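5.3 Teaching the first two-arm task

This section applies to the Hulgate Pal two-arm station, tabletop version. Complete 5.1 (mounting) and 5.2 (homing) before you start. Allow 15 minutes for the first pass.

CAUTION: Keep hands outside the reach of both arms whenever motor power is on. The stop button must be within reach of the person running the station.

1. Turn on the controller, then the left arm, then the right arm. Wait for each arm to report ready in the Testus software.

2. Clear the tabletop of tools and spare screws. Check that no arm cable lies across the work area.

3. Place the drawer cabinet at the back of the table, between the two arm bases. The handles must face the work area.

4. Set the tray in front of the cabinet. Leave enough room for a drawer to open fully without touching the rim.

5. Put the practice items on the table, within reach of the arms. Use items of different shapes. A bottle laid on its side, a small rounded item and an upright box make a good first set.

6. Select New Task and set the reach limit to 700 mm for both arms.

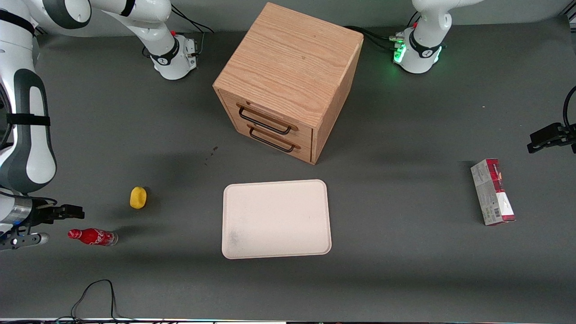 7. Move each gripper to its start position beside the work area, fingers pointing inward. Press Save Start.

Note: Start positions are stored per arm. Moving a base on the table erases both.

A Kirkport user writes that step 7 should come before step 5, as an arm swinging in to its start position can knock over an upright box, and asks for the order to be changed in the next issue. The order stays as printed for now. If the box is tall, add it after Save Start.

8. Guide one arm by hand through the pick, then press Save Path. Do the same with the other arm. Do not guide both at once – the collision check is off in hand-guide mode.

9. Run the task at low speed. If the station stops with code 26, a gripper has closed without contact. Repeat step 8 for that arm only.

10. Save the task under a new name. The controller holds 1,752 saved paths. Older paths are not overwritten and must be deleted by hand.

For drawer tasks, go to 5.4.

Issue date: 2025-04-30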